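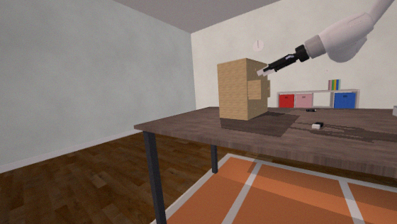 2026년 2월 14일, 작업 노트

오늘은 하루 종일 콘덴서 모터 정역 회로만 붙잡고 있었다. 어제 Gridix 전자접촉기 두 개를 판에 올려놓기만 하고 퇴근해서, 아침에 오자마자 인터록부터 물렸다. 정회전 쪽 b접점을 역회전 코일 앞에, 역회전 쪽 b접점을 정회전 코일 앞에. 말로는 쉬운데 선 색을 전부 검정으로 뽑아 놓은 과거의 나 때문에 한참 헤맸다(다음엔 제발 넘버링 튜브부터 끼우자!).

제어 전원은 24V로 갔다. 버튼 박스를 손으로 자꾸 만지게 될 판이라 220을 거기까지 끌고 가기가 싫었다. Setlow 파워서플라이 출력 찍어 보니 정상. 그런데 정회전 버튼을 누르면 붙고, 손을 떼면 바로 떨어진다. 자기유지가 안 걸리는 거다. 보조접점 13-14에 가야 할 선이 옆 단자에 가 있었음. 옮기고 나니 딱 붙어서 안 떨어진다. 이 소리 들으려고 이 일 하는 것 같다 ㅎㅎ

주권선하고 보조권선 구분도 다시 했다. 명판이 긁혀서 안 보이길래 저항으로 확인. 주권선 5Ω, 보조권선은 27Ω 정도 나왔다. 공통선 찾을 때는 세 가닥을 둘씩 전부 재 보고 제일 큰 값 나온 조합에서 빠진 선을 공통으로 잡으면 된다. 단, 이 모터는 두 권선 값이 달라서 콘덴서 자리만 바꿔 돌리는 방식은 쓰지 않기로 했다. 안에서 공통으로 묶인 걸 풀어 네 가닥으로 빼고 보조권선 양 끝을 바꿔 주는 쪽으로 간다.
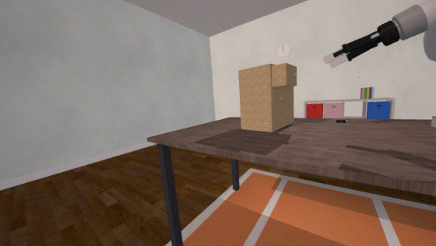 나무 서랍장과 로봇 팔, 렌더링 화면

오후에 Teodoro Ayala 씨가 와서 보더니 정지 버튼을 안 거치고 바로 역회전 누르면 어떻게 되냐고 물었다. 인터록 때문에 안 붙는다고 보여 드렸는데, 정지 누르고 곧장 역회전으로 가면 아직 도는 중이라 그대로 원래 방향으로 계속 돌 수도 있다고 하셔서 아차 싶었다. 단상은 그게 문제지. Moges 타이머를 하나 넣어서 완전히 멈춘 다음에만 반대쪽이 들어가게 바꾸기로 했다. 시간은 돌려 보면서 맞출 것.

회로도는 수정해서 Gitgate에 올려 둠. 84번 단자는 예비니까 아무도 쓰지 말아 주세요, 타이머 선 들어갈 자리입니다.

남은 것: 열동계전기 설정값 확인, 접지선 다시 조이기, 튜브 주문. 콘덴서 만지기 전에 방전부터!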